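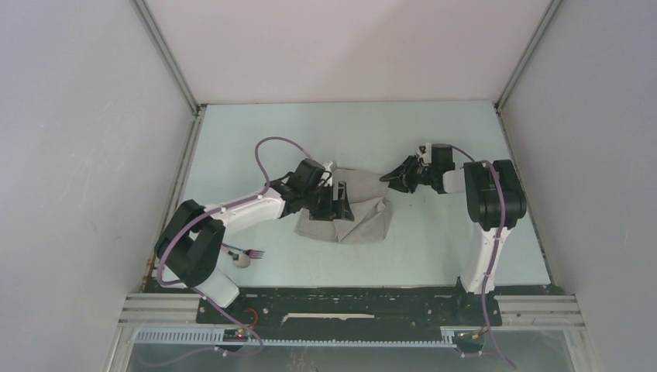 Gray cloth, bunched up on the tabletop.

Bellamy household cloths, gray - review

I bought a pack of the Bellamy cloths in September to replace a drawer of old cotton dish towels. They come three to a pack and are sold as general kitchen and workshop cloths. I use one for counters, one for the sink and one in the garage.

The fabric is plain and has a felt-like feel. It takes up spilled coffee quickly, though the first wash left lint on everything else in the load. Wash them alone the first time. After that the shedding mostly stopped.

Folding is fine but not crisp. The cloth holds a half fold well enough, and a quarter fold tends to open a little at the corner. I keep mine flat in a shallow drawer. 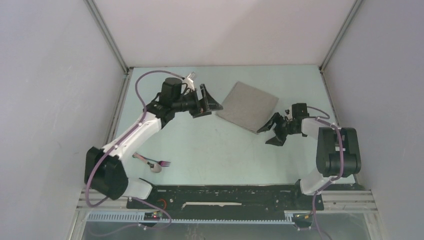

Can you put them in the dryer?
Low heat only. Mine went through one hot cycle and came out smaller on one side, and it hasn't sat square since.

I also own the Fenelgate cloth, which is thinner and dries faster on the rail. The Bellamy is better on grease and on glass - fewer streaks, less going back over it. For wiping down a bench I would pick the Bellamy. For drying dishes I would stay with the Fenelgate.

The hem is my one real complaint. On the garage cloth it started to curl after 50 washes, and the corners went first.
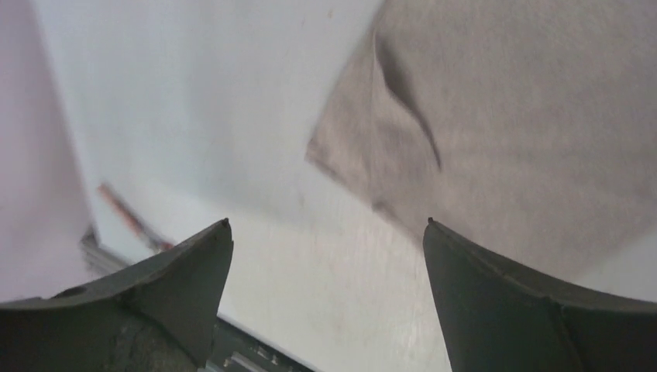
One corner and the hem, with a fold in the fabric.

Four stars. I would buy another pack, in a darker color if they made one.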